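Chapter 6
Radio Lessons: School by Loudspeaker

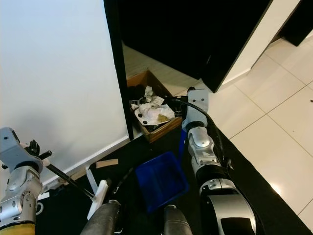 What this chapter covers

How lessons got onto the radio, who wrote them, who listened. Why some worked and some flopped. What a teacher did while the set was on. By the end you should be able to explain the difference between a broadcast talk and a broadcast lesson, read a script page with cues, and plan a short audio lesson of your own (Project 6, end of chapter).

Words to know: cue, pause slot, relay, reception report, pupil sheet, signal, script editor.

6.1 Before the picture

Long before a kid could watch an experiment on a screen, she could listen to one. Sounds odd. A science lesson with nothing to look at? But think about what sound can carry. A kettle coming to the boil. A tuning fork, struck, then touched to a tabletop. A ball dropped from shoulder height and left to bounce until it stops — you can time that with your eyes shut, and plenty of classes did.

The early school programs were mostly talks. A person with a good voice and a lot of knowledge read a paper into a microphone. Teachers liked them. Students, less so. Fifteen minutes into a talk on limestone the back row was gone.

So the form changed. Talks got shorter. Questions went in. Then silences — real ones, written into the script, so the class could do something and come back.

6.2 The Hopkin lessons

Our main case in this chapter is a small series called the Hopkin Science Quarter-Hour, made for rural schools and written almost entirely by one person, Eirlys Mathias. She had taught in a two-room school and knew what was in the cupboard. String, jars, candles, a magnet if you were lucky. Her rule for every script: nothing the teacher has to buy.

The first season went out to 21 schools. By the third it was 283. Most of them shared one set per building, carried from room to room, and a lot of the mail she got was about batteries.

A Mathias script has three columns. Left, the time. Middle, the words. Right, what the class is doing. The right column is the one to study. On many pages it is longer then the middle one.

From the October script on air pressure:

"Put your hand flat over the mouth of the jar. Press. Now wait for me. (PAUSE, 60 seconds.) Did it hold on to your hand? Try again with a wet palm. I'll wait."

A full minute of dead air. Station managers hated it. One engineer is said to have cut in with organ music the first time, thinking the line had dropped. She got her minute back the next week, with a ticking clock underneath so everybody knew the signal was still up.

6.3 Talk or lesson?

Quick test. Take away the class and see if the program still makes sense. A talk does. A lesson doesn't, it has holes in it where the students go.

Most real programs sit someplace between. The Verkov series, which we come back to in Chapter 7, opened with a ten minute story and closed with five minutes of work. Kasino, a quiz format, looks like a lesson because of all the questions, but the answers came from players in the studio and the class at home just listened. Argue about that one. There is a decent case both ways.

6.4 What came back

Radio goes one way. That was the big complaint, and a fair one. Mathias couldn't see if the jar trick had worked in the third row. What she had was the reception report, a printed card the teacher filled in and mailed. Could you hear it? Did you finish in time? What went wrong?

Her files hold 496 of these cards. Read them and you get a picture of the classroom no script gives you. "Too fast after the second pause." "Candle would not stay lit, draft from door." "They want to do the egg one again." She rewrote from the cards every summer. The egg one was repeated twice.

Some cards are just weather. Static, storm, no signal, sorry.

6.5 How to read a script page

You'll find two full pages at the back of the book. Before you start:

Read the right column first, all the way down.
Mark every pause. Add up the time.
Find the spot where a class could get lost. Is there a way back in?
Read the middle column aloud. Slowly, then at speed. Note were you stumble.

Do this with a partner if you can. One reads, one follows the instructions with a jar and some water, no peeking.

Recordings for this chapter are on Flivia, the audio library that goes with the course, under Unit 6. Links checked 3/5/23. The air pressure lesson is complete; the one on magnets is missing its opening.

Warm-up, before you go on to 6.6

Pick something you can do with your hands in under a minute. Fold a paper boat, tie a bowline, peel an orange in one strip. Write directions for it using words only, no sketches, no pointing. Swap with someone. Follow theirs exactly as written, even when you know better. Then fix your own and keep both drafts, you will need them for Project 6.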